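4.2 Work surface and sorting layout

The folding trials in November used a single table for all stages. The Garnadell table was chosen over the Vevstead bench after a short comparison of standing height and usable area. Each session covered 43 cloths, handled one at a time, and lasted 240 minutes including breaks.

The basket goes on the left and the unfolded cloth on the right. In the first layout both were placed at the center, and the operator had to lift each folded cloth over the basket rim. Moving the basket to the left removed this step. Its long side points away from the operator, so a handle faces the near edge and the basket can be pulled forward when full.

Cloths are put down bunched, as they would come out of a dryer. No corner is straightened in advance. Finding the first corner took longer than any other step, with a median of 7 seconds over 11 timed runs.

Figure 6. Table at the start of a cycle: empty white basket, blue-gray cloth still bunched.

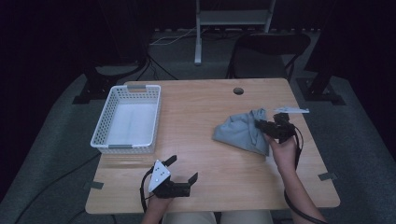 4.3 Folding sequence

The cloth is opened flat, folded in half twice, and placed in the basket with the closed edge toward the near handle.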